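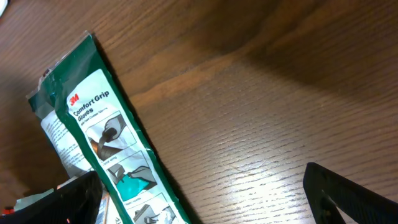 I first heard of Trakova when my sister's running watch stopped syncing, so I rang Mbali Mahlangu, who left the company in November and now mends the things for a living. "They switched off the old app and 161 people emailed me in a week," she told me, laughing. She'd been opening watch cases all morning and I asked about her hands — she swears by gloves, and the green packet of 3M Comfort Grip on the table seemed to back her up.

Would she go back? "No! I was on the strap team for five years. Straps!"
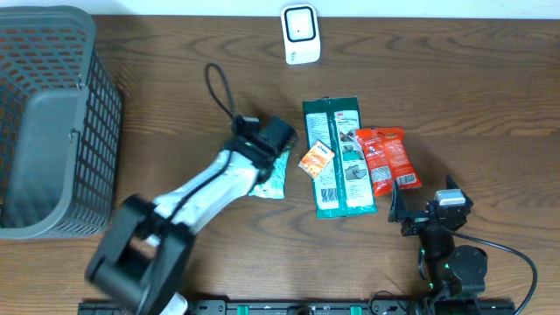 She does miss the people, mind you, and she still wears her old Trakova (with a battery she fitted herself). I asked what my sister should do. "Tell her to keep it — and not to touch that reset button till I've had a look."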